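Chapter 6
When the Grip Lets Go
Reading time: 3 minutes

I learned more from one bad morning in June than from my whole first year at Pridville, so that's where we'll start. We were running hand-held grippers, the kind you wear out your wrists with, and Ah-rin Noh was on her third hour of kitchen tasks. The left one stuck shut. No warning, no beep, it just stayed clamped while the log cheerfully reported it open!

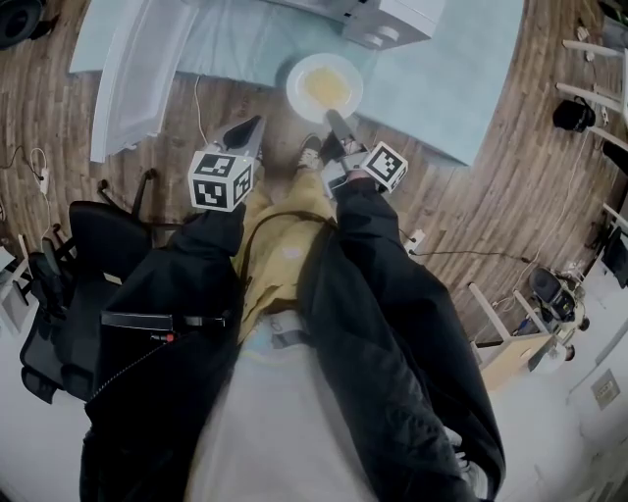 Ah-rin did what most of us would do and pried at the fingers with her free hand. They let go all at once and caught her thumb (a nasty pinch, nothing broken, but she said some colourful things). Ching-wen Wei pulled the logs that afternoon and found the position reading had frozen 100 cycles earlier. We'd been recording rubbish and trusting it.

So this chapter is about stuck sensors: how they fool you, how to catch them, and what to do with your hands in the meantime. Keep your own notebook open for 6.1, you'll want to sketch the signal path as we go.

Related chapters
Chapter 3: Reading a Fault Log
The Penska Wrist Joint
Lockout Basics at Bristeck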